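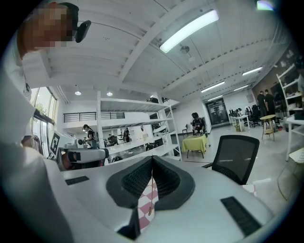

Zesenham has three old industrial buildings up for conversion this year, and every one of the proposals promises an "open ceiling concept." I've read all of them and I'm still waiting to learn what the concept is. As far as I can tell, it means the drop ceiling comes out and the rent goes up. I understand the appeal. White beams and corrugated panels overhead, like the ones in the photo, make a place look bigger and brighter than a grid of stained tiles ever could. Looks are the easy part, though, and the brochures stop there.

Take the Buzatu building. Nallow, the developer, held an open evening in November for people thinking of renting a unit, and handed out a folder with glossy pages on "raw honesty" and "creative energy." There was half a page on heating. It said the larger units would be "comfortable year-round," with no word on who pays the gas bill. When I asked for last winter's numbers from their finished project across the river, I was told they were still being put together. That project has been full for two winters. How long does it take to add up some bills?

Warm air rises, and in a tall room it goes up and stays there unless something pushes it back down. Fans do help. Insulation above the roof deck helps more, but it costs real money and doesn't show in a brochure. Nallow's folder lists "upgraded roofing" without a thickness or a rating. I'd want both in writing before I signed anything.

Then there's noise. Hard panels bounce sound around, and an old drop ceiling, ugly as it is, soaks a good deal of it up. Yogesh Garg rented a desk in an open-ceiling office for 16 months and says he ended up taking his phone calls in the stairwell. His landlord's answer was a set of Bilanlow hanging panels, 20 of them, which went up over the reception area. The desks were at the other end. "Very quiet place to sign in," he told me.

Nallow says its own units will have "acoustic treatment as needed." Needed according to whom? If the tenant has to ask for it, the tenant will probably end up paying for it too, and the lease I was shown says nothing either way.

I'm not asking anyone to bring back the tiles. Some of these roofs are handsome, and I'd sooner see them used than torn down. But the asking rent at Buzatu is 42 percent above what the same floor brought in before, and most of the work I can point to is demolition and paint.

If you're planning to look at a unit, go on a cold morning and stay long enough to take your coat off. Bring a friend and have a normal conversation from opposite ends of the room. Ask for the heating bills, the roof insulation rating, and the name of whoever cleans the dust off the beams, and how often. The viewing list closes in 5 weeks. I've asked Nallow for the bills again and will print them if they come.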